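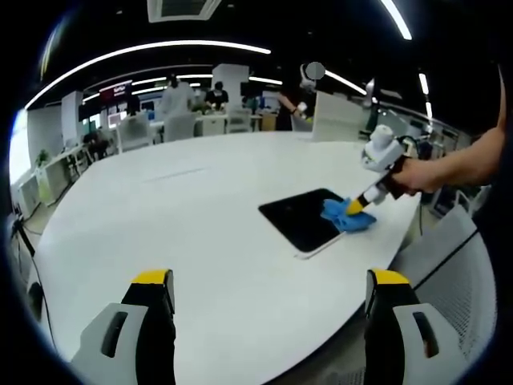 Figure 1. Blue cloth on the black panel, white oval table.

Home Crowds and Late Goals at Destby: Project Report
Submitted November 29, 2018

Our question was whether Destby, a football club with more car park than stand, plays better at home when more people turn up. The club says it does. The club also says the pies are fresh, so we thought it worth checking.

We took the attendance and score for 86 home league matches. The early records came from old programmes, two of which had been used to keep score at darts. Gates ran from 130 (rain, against Jornent) to just over 2,000 for the derby with Stetska, when the turnstile jammed and the figure became a matter of faith.

We split the matches into those above and below a gate of 1,000. Destby won slightly more often in front of the bigger crowds. They also let in more goals after the break, mostly to Stetska, who bring most of the bigger crowd with them. 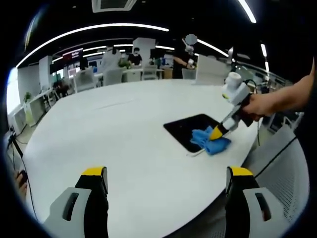 Figure 2. The table with the crumpled blue cloth against the black pad.

This spoils the neat answer. A full ground at Destby is often full of people hoping Destby will lose, and our sheet had no column for that. We asked the club for away ticket sales in August and were sent a fixture list.

The Işık friendly was left out, as it was abandoned in fog and both sides claim to have been ahead.

If we did the project again we would count home and away supporters separately, and choose a club with a working turnstile. Our marks for planning should reflect the first of these.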